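Replacing and Aligning the Finger Pads on a Hand-Held Gripper

This guide covers pad replacement on the Stosteck hand-held gripper with the standard two-finger head. It also applies to the older Flallero head, which uses the same arms with a different trigger spring. Allow half an hour for both pads, not counting the time the adhesive needs to set.

When to replace

Pads wear at the lower edge first. Light fraying at the edge does not affect the grip and can be left alone. Replace the pad if any of the following applies:

- The pad lifts from its backing plate when you push it sideways with a thumb.
- A layer has opened far enough to admit the corner of a sheet of paper.
- The gripping face has a groove you can feel with a fingernail.
- Thin items such as cord or key rings slip when the trigger is fully closed.

Always replace both pads together. A new pad working against an old one closes off center, and the recorded finger width will be wrong for small objects.

Parts and tools

- Pad set, Kadent part 2784 (two pads, two backing plates, 4 screws)
- Hex key supplied with the head
- Plastic scraper
- Isopropyl alcohol and a lint-free cloth
- Contact adhesive, flexible grade
- 300 grit paper
- Thread locker, low strength

Removing the old pads

1. Switch off the handle and unplug the data cable. The width encoder stays live while the cable is connected.
2. Open the fingers fully and lock the trigger.
3. Remove the two screws from the back of each plate. Leave the larger arm bolts alone. Loosening those moves the whole finger, and you will have to redo the parallel adjustment.
4. Slide the plate down and off the arm. If it sticks, work the scraper in from the outer side.
5. Clean the arm face with alcohol. Old adhesive under the plate will tilt the new pad.

Fitting the new pads

1. Scuff the front of each backing plate with the 300 grit paper, then wipe it down.
2. Apply a thin coat of adhesive to the plate and to the pad. Wait until both are tacky.
3. Set the pad on the plate with the top edges flush. You cannot slide it once the surfaces touch.
4. Clamp between two flat blocks and leave overnight. Pads clamped for only an hour or two tend to creep at the bottom corner.
5. Put one small drop of thread locker on each screw and fit the plates to the arms. Tighten by hand until snug, then a quarter turn more.

Aligning

Close the fingers slowly on a sheet of white paper. The pads should meet along the whole face. If they touch at the tip first, loosen the plate screws, press the heel of the pad inward and retighten. If they touch at the heel first, do the opposite.

Run the open-close cycle in Akanda with the cable connected. The closed reading should stay within 4 counts over ten cycles. If it drifts, check for adhesive squeezed out at the seam. Trim it with a blade held flat against the plate.

Checking the grip

Use a mixed object on a plain table. A keychain works well, as it combines soft leather, cord and hard metal in one item. Approach with the fingers open and the object off to one side, then move across until it lies between the pads. Close on the cord, lift, hold for a count of five and set it down. Repeat on the leather and then on the rings. Watch the pads as they close. Both should flex by the same amount.

If the cord slips but the leather holds, wipe the pads with alcohol and try again. New pads carry a release film from molding.

Service interval

Inspect the pads every Monday if the gripper is in daily use. A set lasts around 700 hours on smooth objects and noticeably less on metal parts with sharp edges.

Comments (3)

padwear_log
Step 3 under removal should be in bold. I loosened the arm bolts first and spent the afternoon getting the fingers parallel again.

t_bench
Does the 2784 set fit the Flallero head without shimming? Mine sits slightly proud at the top.

padwear_log
It fits. Check for old adhesive on the arm face, mine did the same until I scraped it.

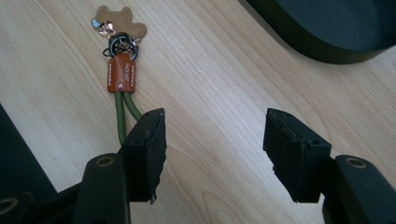
Fingers open over the test table, keychain beyond the left pad.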